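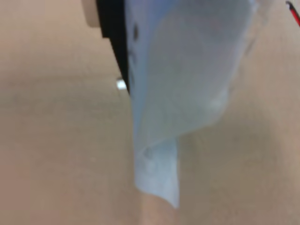
Anyone who has emptied a dryer with a phone tucked under one ear will wonder why machines still find it hard, and the engineer I met at Bareck, over a very large pot of coffee, was happy to spend most of a morning telling me. She has 39 grippers in a cabinet and opinions on every one. "Look at something pale blue and floppy hanging from a black finger like that," she said, "all those folds, and the bottom doubled over on itself. Where's the corner? You'd find it with your thumb. The machine has to guess."

She came to Bareck from Rieger, where she worked on packing lines, and she still thinks the shop floor will get there well before the laundry room does. Her team's goal for June is 400 picks in a shift, soft things and stiff things mixed, and she told me (with a big laugh) that she would be thrilled with half.

"Packets in a bin are kinder," she went on, "but they're still bags, you know? They wrinkle and they curl up at the ends, and they lie any way they please."

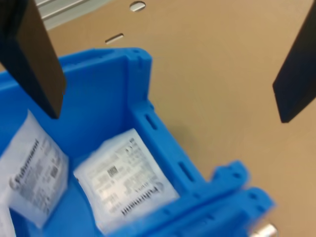 *Two fingers held wide over a blue bin, with white packets inside.*

So would she trust one at home yet? "With socks, maybe, if I had 45 minutes and a good book," she said, and went off to refill the pot.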